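Marty Hand-Held Gripper Kit, Club Edition
4th August, by Nadège Boyer

Trilent sells this one to school robotics clubs as "ready for competition day." We stock it, and we think that's a stretch.
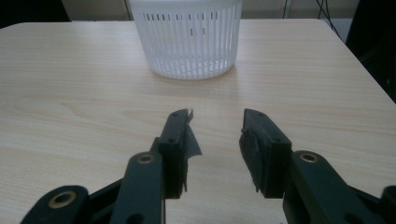

The kit went to the Birkia after-school club for most of June before we agreed to list it. Students squeezed it by hand to practice pickups, then tried to get their own robot to copy them. The linkage is the good part. It's simple, and a beginner can follow how each arm moves its finger. The finger pads are the part we'd argue with. Plan on replacing them, and don't believe the line in the brochure about a full season on one set.

Asnakech Adugna, the club's coach, got more than 38 students through it and would buy it again at a lower price. Valentin Mallet, who judges the regional event, told us he sees teams spend on grippers when they should be spending time on code. We can't really disagree with him.

Price: $565
Weight: 800 grams
In the box: gripper, 2 spare pads, hex key, printed build guide
Not in the box: camera, mount, any software worth using

If your club has never built a gripper, build a cheap one first. Returns are accepted with all the screws.

Skasach Classroom Supply | Contact: Monique Lacroix, school orders | © Skasach | Back to top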